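The Funnel Job, and How It Got Away From Us

Hi again! A lot of you wrote in May wanting to know why the powder transfer cell went quiet, so I've put up a short gallery. The short version is that we had a grip fault on the hand side and it took us far too long to believe it.

The job sounds like nothing. One arm looks after the funnel, the other one picks up the flask and tips the powder in. We had 309 runs in the log when I finally sat down with it, and 18 of them had stopped on a force alarm at the same step.

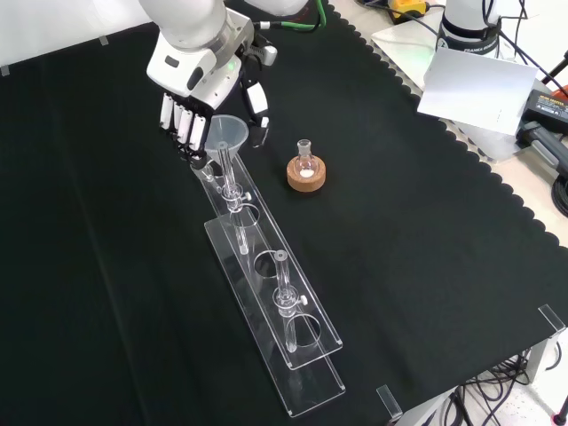 My first guess was the Zuvik controller, because it had just been updated and I was already cross with it. Wrong! The alarm only came up once the hand was down near the glass. There's very little slack in this layout: the fingers hang right beside the funnel, and the stem has to point down into a tube held in that clear rack. If the thumb creeps while the controller thinks it's holding still, the stem leans on the rim, the force climbs and everything locks up (as it should, to be fair to the safety settings).

The creep was tiny, too. Krum Kolev spent an evening going through the position logs and found it starting at run 215, a little further every time, with the software quietly correcting for it until it couldn't.

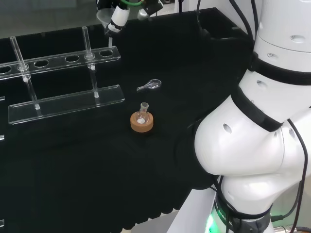
So we had 2 problems, the worn thumb joint and a correction routine that hid it from us. The joint was an easy swap. The routine took longer, and I still don't love what we ended up with, which is a hard limit on how much it can correct before it stops and calls somebody over. We also slowed the last bit of the approach way down. Painfully slow, if you're standing there with a coffee.
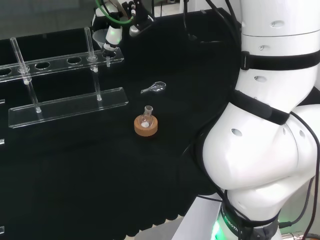
Nga Mạch wrote back that a slow approach only buys time, and that she'd want the other arm to hold off completely until the hand reports a clean grip. Her Goditz cell works that way and she wouldn't run glass without it. I've asked her for the settings.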